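Gripper stops short on clear organizer, fine on everything else
Opened May 2021. Status: closed, with one follow-up item

Setup
Home build, one arm on a bench in the garage. Two-finger parallel gripper, wrist camera looking out between the fingers. Controller board is a Markier, motion software is Hesmont with the Zeltden vision add-on. The job is simple restocking: take small grocery items from the tabletop or the organizer and put them in the tray, then put them back.

Problem
Picks from the open table work. Picks from the clear acrylic organizer fail most of the time. The arm moves over the target, starts down, stops well above it and goes to the hold position. The log shows "surface contact expected" with no current spike on either finger motor, so it is not touching anything. The same items, set directly on the table, are picked without trouble.

First checks
Re-ran the wrist camera calibration. No change.
Swapped the camera cable. No change.
Slowed the approach to half speed. The arm stopped at the same height, just later.
Turned off collision checking for one run with a hand on the stop button. The arm went down and picked up a candy bar on the first try. I turned checking back on after that.

The last one pointed at the vision side. I saved the wrist camera view at the hold position to compare it with the obstacle map. 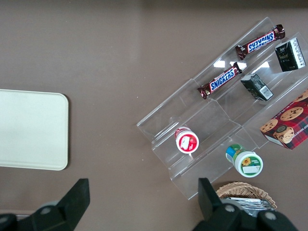
Wrist camera at hold. Glare on the acrylic between the two Snickers bars.

The obstacle map for the same pose had a solid block between the candy bars, in the same place as the bright patches. Zeltden was treating the glare as a surface close to the camera. The dividers themselves hardly showed up in the map at all, which is a second problem. The table comes through the panels and the software reads it as open space.

Exposure
Auto exposure had settled at 12 ms. I set it to manual and stepped it down. At 6 ms the false block was almost gone, but the print on the dark green cartons was too dim and the label match dropped out. Exposure alone was not going to fix it.

Lighting
The bench light was a single bare lamp set to 3,000 lumens. I turned it down to 2,000, moved it to the far side of the bench and taped a sheet of baking parchment over the shade. Exposure back to auto. The false block did not come back in any of the runs after that, and the cartons matched again.

Dividers
Measured the organizer by hand and entered it in Hesmont as a fixed object, with each divider as a thin wall. Approach angle for the tiers is now locked to run along the compartments, so the fingers do not come down across a divider. The organizer has to stay where it was measured. I marked its corners on the table with a paint pen.

Result
Candy bars and cartons now pick from the organizer with collision checking on. The round containers are less reliable when they are on their side, since they roll when the first finger touches. That happens on the open table too and has nothing to do with this ticket. Logged separately.

Still open
The foil packets in the basket may give the same kind of false block. I have not run any basket picks with the new lighting. Will add the map here when I do.

Markier bench log | Contact the author through the project page | Back to top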